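From: Nia Watkins
To: laundry-methods list
Date: 25 May 2026
Subject: Re: Folding knit tees: where to start on a crumpled shirt

Two pictures of the orange shirt follow, then replies to Osian's points in order.

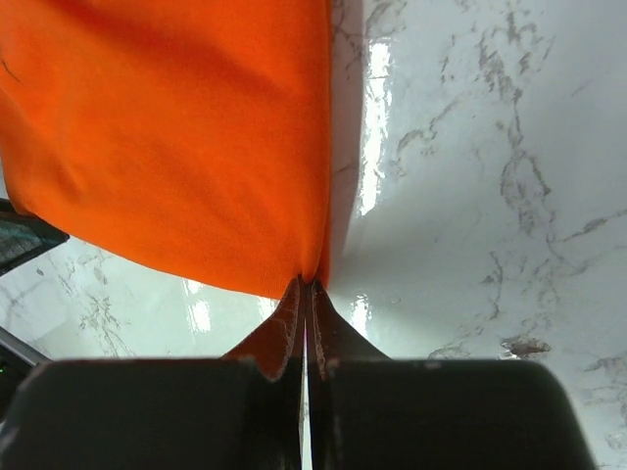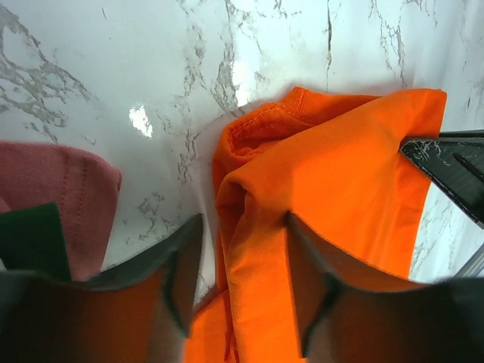

Osian James wrote:
> I still start from the shoulder seams. On the Griffiths shirts I get
> a square fold in 15 seconds from flat. Starting from a heap adds
> another 20, nearly all of it spent finding the shoulders. Is the
> collar really any faster? Also, does the surface matter? I work on
> a Lineck felt mat and the sleeves drag.

Shoulders are fine once the shirt is flat. From a heap I look for the collar first. Ribbing feels different from the body knit, and the stitching line next to it gives you a direction. Turn out any roll in the neckline before you pull on anything else, or the roll ends up inside the fold and leaves a ridge across the chest.

If the collar is buried, use the bottom hem. It is the longest straight edge on the shirt. Pick it up near a side, let the body hang, then work along to the other side. Do not lift from the middle of a panel. Soft knit stretches at the point of hold, and on the older Griffiths stock the mark stays until the next wash.

On surface: stone beats felt for spreading and loses to it for holding. On polished marble a sleeve slides out straight with one pull, but the first fold can creep while you make the second. I keep my left hand flat on it. Wipe the counter first and dry it completely. Marble holds a film of water that you will not notice until the shirt does.

I have no opinion on the Plestus folding board. It assumes a flat shirt, so it does nothing for the step you are asking about.

Fabric weight: the 155 gsm shirts behave as above. Heavier ones hold a crease better but need a second smoothing pass at the side seams. I have not tried the Dridunine blend you mentioned in January. If you still have one, please time it from a heap as well as from flat, and note whether the collar curls after drying.

Nia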